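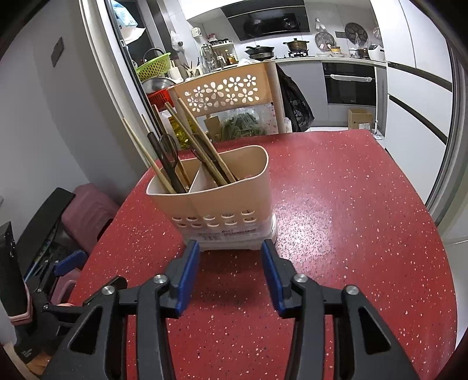

Durkwood star Lyle Nguyen-Tran on fame, nerves and saying no

February 2021

Lyle Nguyen-Tran did not expect to be recognised at the dentist. It happened four weeks after the first series of Durkwood went out, and the actor says it was the moment he understood the job had changed.

"I had a numb mouth and the receptionist wanted to know who killed the vicar," he told listeners of the Second Sofa podcast. "I couldn't have told her if I'd wanted to."

The 31-year-old plays Constable Ray Zariņš in the drama, which is set in the seaside town of Hirnthorpe and returns for a second run in July. He has given few interviews, and much of the hour-long chat was taken up with why.

Nguyen-Tran said he found the attention after the first series hard to manage. He had joined social media at the request of the show's publicity team and came off it after 118 days. Most of the messages were kind, he said, but he had started reading them before getting out of bed and was learning his lines badly as a result.

"I'd be on set thinking about what a stranger had said about my ears," he said. "My mum pointed out that strangers had been saying things about my ears since primary school and I'd never needed a phone for it."

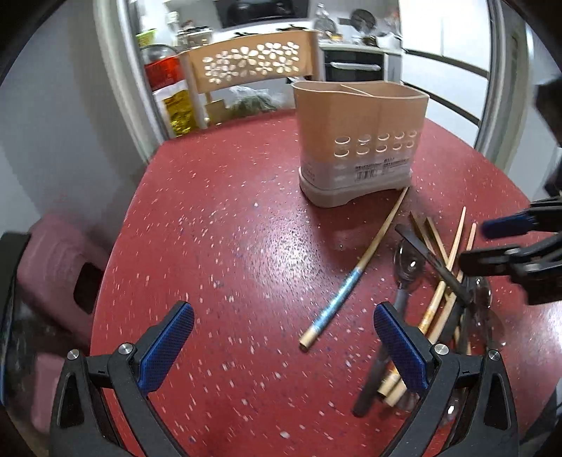

He was also asked about the reports last autumn that he had turned down a leading part in the space film Ninum. He confirmed that he had been offered it and that he said no after two meetings. The shoot would have kept him abroad for most of a year, and his father was unwell at the time. His father has since recovered and, according to Nguyen-Tran, has not forgiven him.

"He loves anything with a rocket in it. He keeps asking if they've found someone else. They have found someone else, Dad. It's nearly finished."

On his private life he was brief. He is in a relationship, his partner does not work in television, and he would like to leave it there. The host moved on to auditions, and Nguyen-Tran talked at some length about the lean years before Durkwood, when he worked in a call centre and kept a notebook of every part he went up for. The last entry before he was cast was number 337. A good number of those were for adverts, including one where he had to play the back half of a camel and was told he lacked energy.

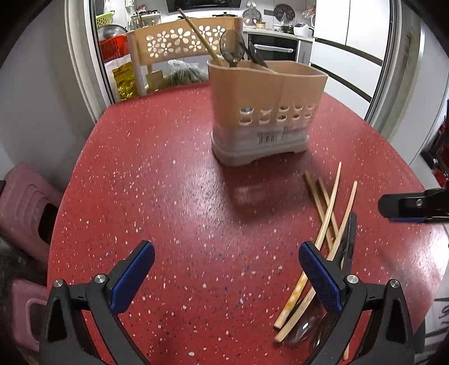
Viewers can expect a darker second series. Zariņš has been moved off the main case and spends the early episodes at odds with his sergeant, and there is a new family at the harbour with links to the vicar. Nguyen-Tran would not say whether his character makes it to the end, though he did mention that he has kept his hair long in case he is needed.

He has also been writing. A short radio play set in a launderette is with a producer now, and he hopes to direct a stage version later on, with a small cast and no part for himself.

The full interview is on the Second Sofa feed. Durkwood returns in July, and the first series will be repeated in the weeks before.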